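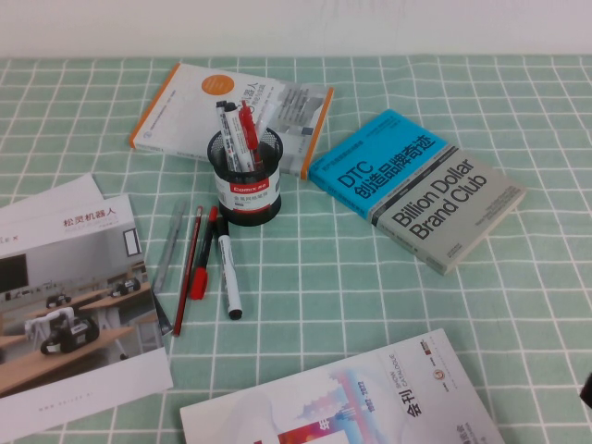 Última modificación de esta página: 5 jun 2018

Capítulo 4
Retículas y teselados regulares del plano

4.1 Introducción

Una retícula plana es el conjunto de puntos que se obtiene al sumar múltiplos enteros de dos vectores linealmente independientes, llamados vectores de base. Si ambos tienen la misma longitud y son perpendiculares, la retícula es cuadrada. Las rectas que unen puntos contiguos en esas dos direcciones dividen el plano en cuadrados congruentes — las celdas —, que lo cubren sin huecos ni solapamientos.

Los manteles estampados a cuadros y los revestimientos de azulejo son realizaciones materiales, siempre finitas, de esta estructura. En el primer caso la retícula está dibujada sobre un soporte flexible, de modo que una arruga altera las distancias medidas en línea recta entre sus nudos. En el segundo, las juntas ocupan un ancho no nulo, y el paso de la retícula es la suma del lado de la pieza y el ancho de la junta.

Vista en perspectiva, una retícula cuadrada no conserva ni ángulos ni longitudes. Sí conserva la alineación de los puntos y la razón doble de cuatro puntos alineados, propiedad que se demuestra en el apartado 4.3 siguiendo el planteamiento de Wallin y Ní Bhriain.

El lector debería dominar el producto escalar y el cambio de base. Los ejercicios finales son 30; los 14 primeros no requieren cálculo matricial.

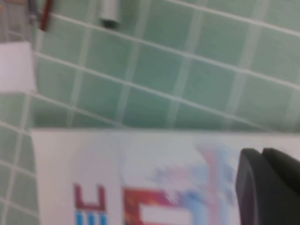
4.2 Paso y orientación de una retícula

Se denomina paso a la distancia mínima entre dos puntos distintos de la retícula. En una retícula cuadrada de paso p, el área de cada celda es p². Así, una región formada por 656 celdas completas tiene área 656p², cualquiera que sea su contorno.

La orientación se define como el menor ángulo no negativo entre el eje horizontal de referencia y una de las direcciones de base. Por la simetría de la celda, basta considerar ángulos menores de 90°.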